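Waltden shallow tray, blue - 5 weeks in

Bought two of these after Frida Mogensen wouldn't shut up about hers. Quick review because I have to get back to work, sorry for typos.

What I use it for: sorting. Beads, findings, jump rings, the bits that come out of a broken necklace when someone hands it over in an envelope. Before this I had a baking sheet with a dish towel on it. Worked ok. Looked terrible, and the towel ate the small crimps.

Size first. Smaller than I pictured from the listing, still plenty for one necklace at a time. Two strands if you're careful. If you do big multi-strand stuff get the next size up, they do one, no idea what it costs now.

Weight is good. Light enough to carry in one hand with stuff in it, doesn't flex much. I've walked it across the shop full of seed beads with my elbow holding the door. Not recommending that.
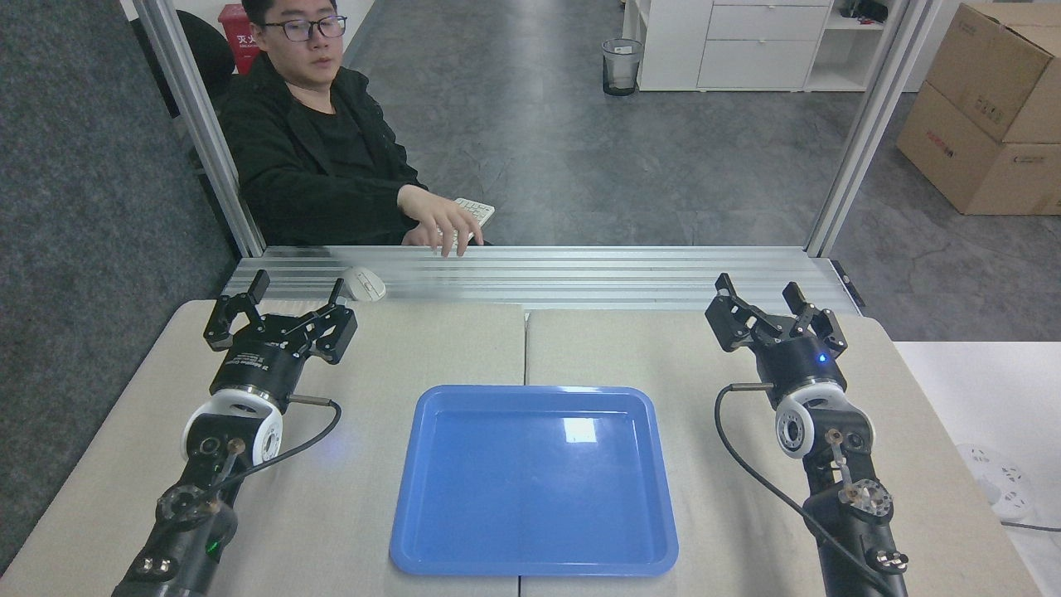 Floor of the tray is my favorite thing and also my main complaint. Smooth, flat, so you can push a pile of beads around with a card and nothing catches. Great. But smooth also means round beads roll. Bump the bench and everything moves to one side. And it takes a shine, you get that whitish reflection toward the back right, and when I'm looking for clear crystal in there I have to keep turning the tray to find it. Cut a piece of gray felt for the days I do crystal. Fixed, mostly, but now I've got the towel problem again on a smaller scale. The rim is a lighter blue than the rest and it does stand up enough to stop a slow roller. A fast one, no.

Rounded corners - yes. My old box had square ones and there was always a bead jammed in there that needed a pin to get it out. With these you just sweep along with a finger.

Color. I wanted white, they were out. Blue turned out fine for gold and brass, good for red and amber. Bad for turquoise, obviously. Lapis forget it.

Pouring is the weak spot. No spout, no notch. You have to tip it over a corner and hope. Þórey Kjærgaard folds a sheet of paper into a funnel and holds it under, I've started doing the same and lose a lot less on the floor. A notch in one corner would make this a perfect tray for me. Waltden if you read reviews, please.

Cleaning: warm water, drop of dish soap, wipe. Glue comes off if you catch it early. I left a blob of epoxy on the second one overnight and there's a dull spot now where I scraped it. My fault.

Scratches: a few, from pliers. Can't feel them.

Also tried the Vestergaard one that Madhu Sachdeva has at her bench. Deeper, heavier, comes with a lid. The lid is nice if you leave work out between sessions. For sorting I found it too deep, my wrist kept hitting the side when I picked stuff up with tweezers. Better for storage imo. Depends what you do.

Would I buy again, yes, want a third for repairs waiting on parts. Four stars, the missing one is for the pouring.

edit 16th February: the white is back in stock, ordered one, will update if the glare is any diffrent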